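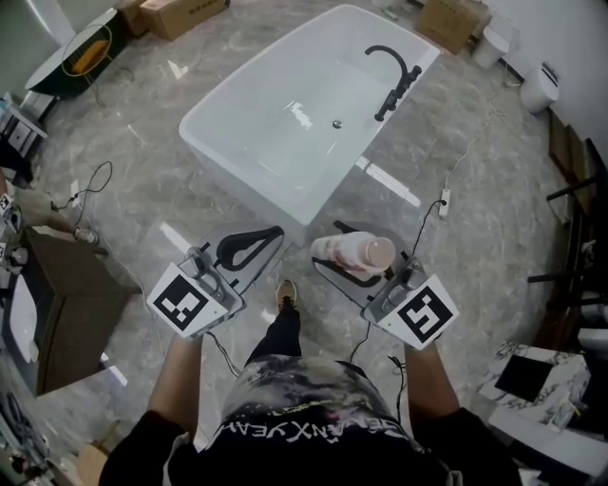
**To:** ornon-equipment
**Subject:** Re: Gripper order for the bathroom work, need comments by Sunday

Replying inline, with the longer parts at the end. I've trimmed the quote to what still needs a decision.

> We have money for hand-held grippers this budget year and I would like to place one order instead of several small ones. The Guvgate quote is for 5 pairs. It covers the grippers, one set of finger pads per gripper, the marker plates and the cables. It doesn't include any spares. Can people who have used the current pairs say if that is the right number?

I would order fewer pairs and put the difference into spares. We have 2 working pairs now and we have never had enough trained people on the same shift to use more than that plus one. Three new pairs would let us run two rooms and keep a complete pair on the shelf for when something fails. With all of the quoted pairs we would mostly be storing them.

If the Guvgate price only holds at the quoted quantity, please ask them if pads and cables can count toward the total. Schmieder let us do that on the last order and it took one email.

> Guvgate lists replacement finger pads at $286 for a box. Is that a normal price, and how many boxes do we go through?

It is higher than what we paid Schmieder, but the Schmieder pads needed an adapter on our grippers and the adapter kept working loose. I would pay the Guvgate price. One box lasted us through all of the kitchen work. Bathrooms will be harder on them, because so much of what we pick up is smooth plastic: shampoo, lotion, cleaner, all of it in bottles that are wider than they look when you reach for them. Two boxes should be enough for the year. Please get black again. We have a lot of sessions recorded with black pads and I don't want a color change in the middle of a set.

> Do we need the cabled version? The cordless one costs more, but I keep hearing complaints about cables.

The complaints are fair. In a kitchen the cables hang behind you and you forget them. At a bathtub you are leaning over and turning back and forth between the rim and whatever you set down on the floor, and each gripper has a cable hanging off it that wants to go where your feet go. Add the power strip, and the floor on one side of the tub gets busy.

I would still buy the cabled version. We tried the loaner cordless pair from Guvgate for a week in July. The batteries didn't last through a morning, and the chargers needed the same outlets the cables would have used. They are also heavier at the wrist, and people noticed that more than they noticed the cables. If the next version is lighter I'm happy to look again.

What would help is a better cable kit. Please add:

- longer cables, so the strip can stay against the wall
- flat cord covers in light gray, to match the showroom floor
- a strip with a switch that can be reached without kneeling
- hook-and-loop ties, the wide kind

None of this has to come from Guvgate. The Welto catalog has all of it except possibly the longer cables, and we have an account there already.

> Should we rent a fixed site or keep going to the showroom? Facilities asked me for a figure and I don't have one.

Keep the showroom, at least until the end of this budget. It has tubs, toilets and vanities already in place, in more styles than we could afford to install. A fixed site would have one bathroom, and after a month every recording would have the same tub in it. If we rented, we would also be paying a plumber and buying fixtures out of the equipment line, and there isn't room for it.

The drawback is that it is a working showroom. Stock gets moved between visits. Boxes show up where we had a clear path before, and the person setting up has to ask before shifting anything. Please budget an extra half hour of labor at the start of each visit for this. The last plan had no setup time in it at all and every session ran over.

The floor is the other thing. It is glossy and the ceiling lights reflect in it as bright bars, and the inside of a white tub is nearly as bad. The tracking people asked if we should buy lights. I don't think so. Matte plates for the markers are cheaper and solve the part that matters, which is the marker washing out when the plate tilts up toward a fixture. Guvgate sells a matte plate as an option but left it off the quote. Please ask for it on every gripper, and ask them to confirm that the left and right patterns are different within a pair and that no pattern repeats across pairs. We once received two identical lefts and lost a day to it.

> Objects: do we have a list, and is that on this budget or on consumables?

Consumables, I think, but it should be written down somewhere, since last time each group assumed the other was paying. I would set aside roughly $50 per visit. Most of it goes to ordinary bottles and tubes from the drugstore. We reuse them until the label comes off or the cap cracks. Please don't buy them in matching sets. Different sizes and cap shapes are worth more to us than a tidy shelf, and a few should be partly full, since an empty bottle behaves differently in the pads.

Nothing that leaks goes into a showroom tub. That was a condition when we first asked to work there, and it still is.

### Two things that weren't in your message

**Cases.** We carry the current pairs in a tote with towels around them. The pads get bent at the loop and then don't close evenly on anything narrow. A hard case with cut foam for each new pair should be part of this order. Guvgate's case is expensive. Welto has a plain one in the right size and we can cut the foam ourselves.

**Training time.** New operators need most of a day before their recordings are usable, and tub work takes longer to learn than counter work because of the reach. Holding a bottle sideways over the rim and placing it where you meant to is slow at first. If the order arrives right before the session block, the new pairs will sit until people are ready for them. I would ask for delivery early and plan the training days on the current pairs in the meantime.

### What I would send to Guvgate

1. Three pairs, cabled, with matte marker plates and unique patterns
2. Two boxes of black finger pads
3. Spare cables, longest length they offer
4. A written price for the cordless pair, for next year only
5. Repair terms, including who pays shipping

Item 5 matters more than it looks. On the Schmieder grippers the repair was free but the shipping was not, and by the end of the year the shipping had cost us more than a new finger mechanism would have.

I haven't seen the maintenance line for next year, so I can't say if the spares fit under it or have to come out of this order. If somebody on the list has the current sheet, please post it to the thread and leave the old one off. There are at least two versions going around and the totals don't agree.

I can review a revised quote any morning before ten.

--
Ornon field recording, equipment desk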